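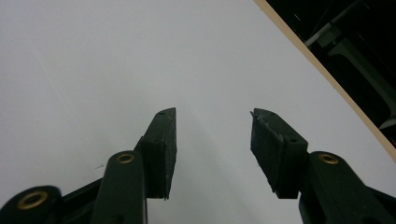 Why do families stop claiming a travel grant that they still qualify for? Most of the families I talked to had missed the August renewal form, and by the time they noticed, the term had started and they'd found some other way to get their kids to school.

Figure 2. Dark gripper fingers above a white surface.

4.2 What happened at renewal

I went into this part of the study expecting to write about money. The Lekis travel grant is small, it covers bus fare for secondary school students who live outside Landeg, and my first guess was that families dropped out when the fare went up and the grant didn't. That's what the interview guide was built around, and you can still see it in the order of the questions (Appendix B). I had a whole page on fares and two lines on paperwork. If I ran the interviews again I'd flip that.

Of the 594 families on the grant list in the first year, 375 renewed for the second. I left out the ones whose youngest child had finished school, so the gap you see in Table 3 is families who could have stayed on. A few had moved to Ekby, where the school is close enough to walk. We kept those in the table with a note, after some back and forth with Eun-ji Na, who thought they should come out altogether. She may well be right, and the second row shows the result her way.

The renewal form goes out in August by regular mail. It's four pages long. The third page asks for the school's signature, and the school office is closed for most of that month. I had read that form maybe a dozen times before Concetta Negri, who was coding the transcripts with me, pointed out the problem! Parents had been telling us the whole time. One mother said she'd driven in twice and found the door locked, then put the form on top of the fridge to deal with later. Another said, "I thought they'd call me if it mattered." A grandfather raising two girls told me he assumed the grant had simply ended, the way grants do, and he hadn't wanted to bother anyone about it.

I want to be careful with that last one. Lots of people said something close to it. They didn't see the grant as a thing they had a claim on, they saw it as luck that had come once. When the form didn't work out the first time they let it go, and several were a little embarrassed to be asked. I don't have a good code for this in our scheme. We filed it under "entitlement, low," a label I've come to dislike - it makes a decent, modest attitude sound like a symptom.

Fares did matter to some families. In the villages up past the reservoir the bus costs more and the grant covers less of it, and there the parents talked about money first and forms second. Caradog Rees ran most of those interviews and his notes are better than mine on this point. He writes that for a family with three children at the school the grant paid for one of them, more or less, and the other two shared rides with whoever was going. Those families renewed at a lower rate than everyone else. I can't say how much of that is the fare and how much is that their mail comes late, and I don't think our data can say either.

We also looked at what the kids did once the grant stopped. I had worried we'd find a string of students leaving school, and we didn't, at least not within the year we followed. What we found was a lot of late mornings. Students got rides with neighbors or came in with a parent on the way to work, and some stayed with an aunt in town during the week. The girls were more likely than the boys to be the ones staying over with relatives, and more likely to tell us they were doing housework there in the evenings. I asked one of them when she did her homework and she laughed and said, "On the bus, when I had the bus." That line has stuck with me, and it's the reason section 5.3 exists.

There's a limit on all this that I should put here and not bury in the back. Cilar, which runs the grant list for Lekis, gave us addresses but couldn't give us phone numbers, so everyone we interviewed was someone who answered a letter. We mailed 200 letters to families who hadn't renewed. People who don't open mail about the grant may not open mail about a study of the grant, either! So I'd guess the form problem is bigger than it looks in our interviews, though a guess is all that is.

Huw Parry, who read an early draft, asked whether moving the deadline would fix it. It might help. The Lekis office told me they'd picked August so the budget could be settled before the school year, and with 4,000 set aside for late claims they do have a bit of slack. Only two of the parents I spoke with knew there was a late claims fund. It's mentioned on the back of page four, under the return address.

I turn next to the school side, and to what the office staff said about being asked for signatures in the first place.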